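**Week 6 - Difficulty curves (read before the tutorial)**

Bring a controller if you own one. The lab's have been licked by three years of students, or feel like it.

Our case this week is *Fludville*, Verner's flood-rescue puzzler. It has 79 levels, and most players quit at level 41. Play 38 to 42 and write down where you get annoyed. "The whole thing" will not earn marks.

Things to look for:

- a new rule brought in without a safe place to try it
- checkpoints placed before a cutscene you can't skip
- colour used as the only clue (the valves, mostly)
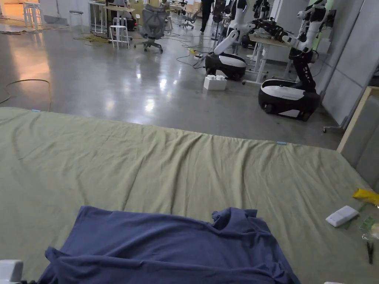

Then read the Acheampong chapter on failure loops. It's dry, but the section on retry times is worth the slog - a slow reload makes a fair death feel like a parking fine.

**Due in September:** a 500-word redesign of level 41. Keep the flood. Last year 992 words came in from one hopeful soul, and I stopped reading at the limit.

*Jindmont* fans, your turn is Week 8. Please stop emailing.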